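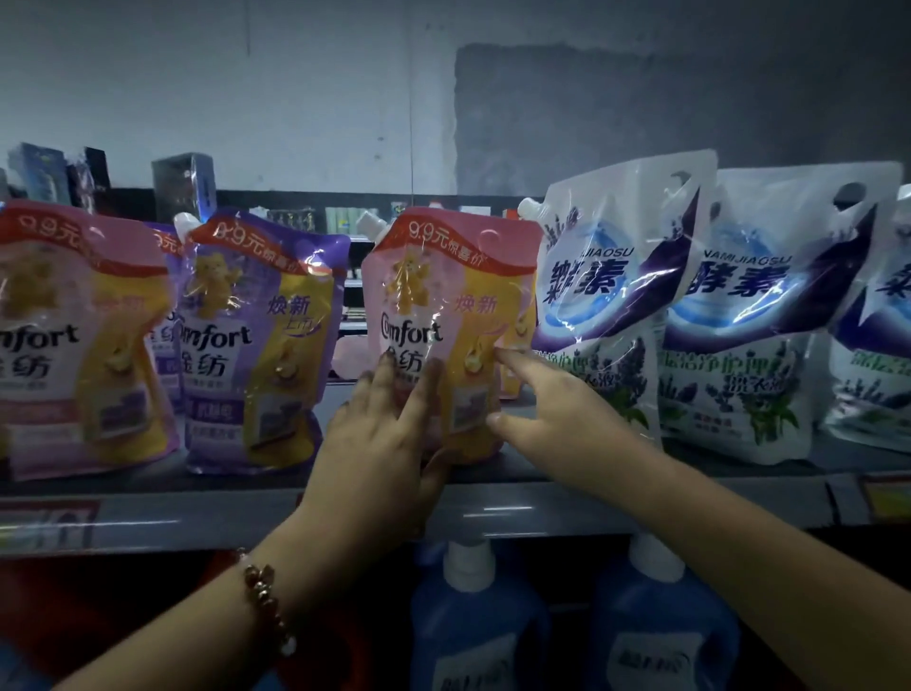

Ans Peeters would like every rule for shelf robots to be tried on a person first. If a grown adult with two hands and a lifetime of shopping can't follow it, she told us before the coffee had reached our end of the table, the arm has no chance, and the rule goes back to whoever wrote it. Several of the people who wrote the rules were in the room. One of them studied his cup.

That was the start of the open day at Geker in Surnen on 24 March 2022, and it set the tone. I had signed up expecting robots. I got a binder. It runs to 68 pages and is called the Shelf Handling Code, and visitors are asked to read the first 2 pages before going anywhere near a product. I read them on the stairs, which I later learned is forbidden on page 7.

Geker writes working practices for companies that want machines to tidy and restock store shelves. The software side is Onu, which learns from recorded examples of people doing the job. The code governs the people: how they approach a shelf, what they may touch, in what order, and what they do when something goes wrong. There is a separate document for the machines, by Prokero, and relations between the two documents are cordial in the way relations between neighbors with a shared driveway are cordial.

We began with detergent. I had imagined something more glamorous, but refill pouches are apparently where a good code earns its keep. A box keeps its shape when you take hold of it. A pouch sags, leans on its neighbor and has a spout sticking up at one corner, waiting for somebody to use it as a handle. The code has an entire section on this, and it is the best written part of the binder. My favorite sentence: "The cap is not a grip, however much it resembles one."

The basic rules for pouches, as I copied them down:

Bring the hand in from the front. Reaching over a row to get at the one behind is a separate task and gets its own recording.

Touch before you grip. A flat hand on the front of the pouch tells you how full it is and which way it wants to fall.

Use both hands if the pouch can tip. One-handed examples are kept in their own folder and labeled as such.

Don't tidy a neighbor unless the task says so.

That last one caused a discussion. A man from a grocery chain, who had been silent up to then, said that anyone who has worked in a store will straighten the pouch next door without knowing they've done it, and that you might as well forbid blinking. Peeters agreed with him completely and said the rule would stay. If the task is called "straighten one pouch" and the person straightens two, Onu learns that the words mean something they don't. You can rename the task or you can hold still. Either is allowed under section 13, as long as you write down which. 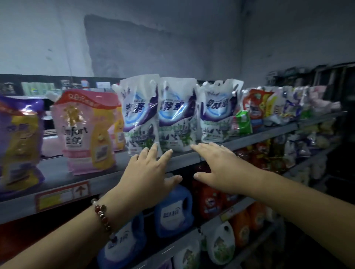

Section 13 is also where the code deals with mistakes, and I spent longer on it than on anything else. The old habit, we heard, was to stop at the first slip, put everything back and begin again, so that the files filled up with people who never dropped anything. It made a lovely collection and a poor education. Since January the rule has been that a slip is kept, marked, and followed by the recovery, done at normal speed and without theatrical sighing. Somebody asked whether the sighing was really in the code. It is. There is sound on some of the recordings.

Then came the matter of price tags. The tags sit on the front rail, and the facing of the product is supposed to agree with the tag beneath it. The code says to check the tag first and the product second. Prokero's document says the reverse. Both parties have reasons, both sets of reasons were read aloud, and I can report that they are of equal length. For the moment a person follows Geker's order and a machine follows Prokero's, and I was told with a straight face that this is being looked into.

I was happier with the safety section, which is short and assumes you would like to keep your fingers. No person's hand on a shelf while an arm is powered on that bay. The stop button is tested at the beginning of the shift by the person who will be standing closest to it, and that person signs. If you leave the bay, your signature leaves with you, and the next one tests again. A visitor wondered if this wasn't a lot of signing. It is a lot of signing. The clipboard has its own hook.
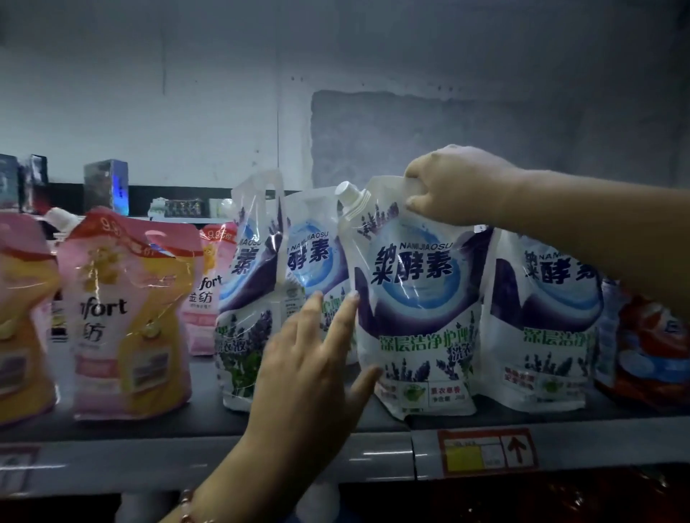
Two-handed handling of a laundry liquid pouch, right hand at the top edge.

After lunch (cheese, then more cheese) we were allowed to propose amendments. Mine was that the code should say what to do about a pouch that won't stand up at all, no matter who is asking. I was shown that it already does, under "Uncooperative stock," and that the answer is to try twice, lay it down, and log it. I withdrew the amendment. The grocery man proposed dropping the neighbor rule, lost, and took it well.

If you go, ask for the binder in advance and read it at home, sitting down. The stairs are steep, the parking is behind the building, and the machine demonstration gets squeezed into the final stretch of the afternoon, by which time half the group has left for the train. I stayed for it. We were kept behind a yellow line while the person nearest the stop button tested it, signed, went to fetch her glasses, came back, and tested it again.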